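Progress report to the Curkiswood Fund
Project: Likbridge, a video game by Clerico
Period: up to the end of September
Prepared by: Hawi Yimer, producer
For: Rhona Dalgleish

Dear Rhona,

Please find our second report under the grant. I have kept the same order as in the first one, so that you can compare them easily. The budget sheet is sent separately by Heather Matheson. 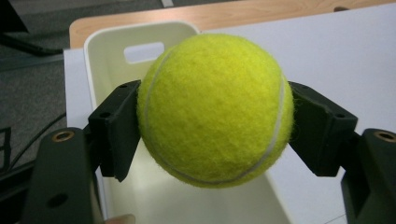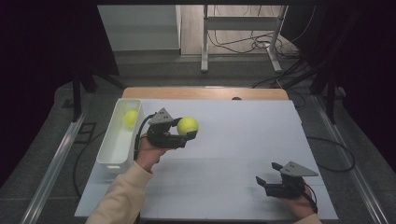
1. Where the game is now

Likbridge is a story game for one player, set in a ferry town in the last year before the bridge is opened. The player is a ticket clerk who must decide who may cross. In the first report I wrote that two chapters were playable. Now there are 3 of the five, and the third can be played from start to end without our help. Chapter four exists only as a plan on paper and some rough rooms.

2. Writing and voices

Gillespie Crichton has finished the script for chapter three. The complete script now has 3,341 lines of dialogue, and 632 of them are recorded. This is less than we promised. The actor for the harbour master was ill for a part of the summer, and we preferred to wait for him than to change the voice in the middle of the story. His sessions are booked again.

Flora Aitken asked for the crowd speech at the quay to be in the local dialect. We agreed, and two older residents have read the text and corrected it. They removed several words which were, in their opinion, only used by tourists.

3. Testing

We invited 100 players to try chapters one and two at home. Most comments were about the queue scene, where the clerk checks papers against the clock. Many players found it too hard on the first evening and then too easy afterwards. We have made the clock slower and added more kinds of papers.

There was also a fault with saving. If the player closed the game during a conversation, the conversation was lost and the person did not come back. This is repaired in the present build.

4. Tools

We have moved from our own dialogue editor to Ojo. The change took longer than I expected, and some branches of chapter one had to be typed in again by hand. Gillespie can now change a line himself and hear it in the game on the same afternoon.

5. Problems and risks

The main risk is still the voice recording. If it is not completed before we begin the final sound work, chapter five will have text only in the smaller roles. I would like to discuss this with you before we decide.

The second matter is translation. We wrote in the application that the game would come out in four languages. I ask for your permission to start with two and to add the others after release, within the same budget.

6. Next period

- Chapter four playable in rough form
- All harbour master lines recorded
- A second home test, with chapter three included
- First version of the subtitles in larger letters

I can send a new build whenever it suits you.

With kind regards,
Hawi Yimer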